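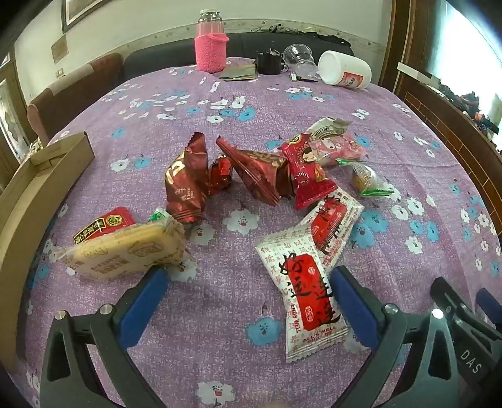 The second-half equipment budget is due with Shahnaz Bhuiyan on Friday, June 12, 2020, and most of what I have left to settle is consumables. The grippers themselves were paid for last year. What wears is the pads, the blue faces at the tips of the jaws, and after them the pivot pins. Snack packets are a fair test of both: serrated ends, slippery film, and a crumpled wrapper like the one round the yellow bread, which gives the pad very little flat surface to bear on. If I were pricing for cardboard boxes I would halve the pad line and leave the pins out.

I asked for quotes in May. Danier sells pads singly and charges carriage per order. Gulla sells only in packs, includes carriage, and wants up to 19 working days. Per pad, Gulla is cheaper. Per pad we would use before the end of the year, Danier is slightly cheaper, and we would not be storing a drawer of rubber that goes stiff. Karthik Ekanayake would still prefer the packs. His case is that one late order stops a pair of grippers, and a stopped pair costs more than the drawer does. I can't fault the sum, only the assumption that the order will be late.

The current draft has these lines:

- Pads: 14 sets from Danier, split over two orders
- Pivot pins and clips: one full refit per gripper, plus a spare bag
- Fasteners, small: lump sum, same as last year
- Calibration: two visits, unchanged
- Test goods: petty cash

The total is £2,427 before VAT. Last year's figure isn't comparable as it had the hardware in it.

Test goods deserve their own line and I keep failing to give them one. They are cheap per item, bought at odd hours, and the receipts arrive in a state. Sandamali Hettiarachchi wants a fixed list so that sessions can be compared. I'd rather have turnover in the packaging, and pay for it. Foil behaves differently from clear film at the same jaw force, and a list frozen in spring will have two discontinued items on it by autumn. The compromise for now is a short fixed core with the rest left open. 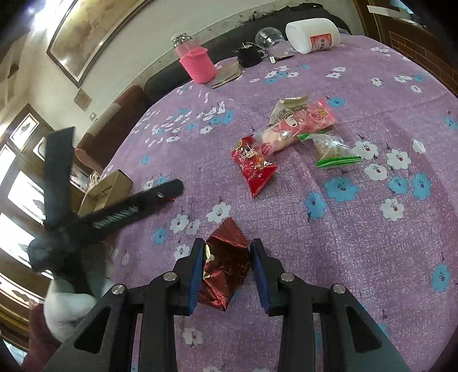
*Dark red foil wrapper at the blue pads, with a second gripper coming in over the table edge.*

Two grippers over one table is the normal case for us, so anything I order is ordered in pairs. The earlier budget missed this for screws. We bought for one and robbed the other, and Konrad Górecki spent an afternoon matching thread lengths out of a tin.

Still open:

1. Whether Danier will hold the May price for seven weeks. Asked, no reply.
2. Whether the spare jaw assembly comes out of this budget or next year's. I have left it out of the total.
3. Ribbed pads or smooth. Ribbed are in the draft. Smooth cost less and I have no wear data on them.

If the first one goes against us I'll move the pads to Gulla and clear a drawer.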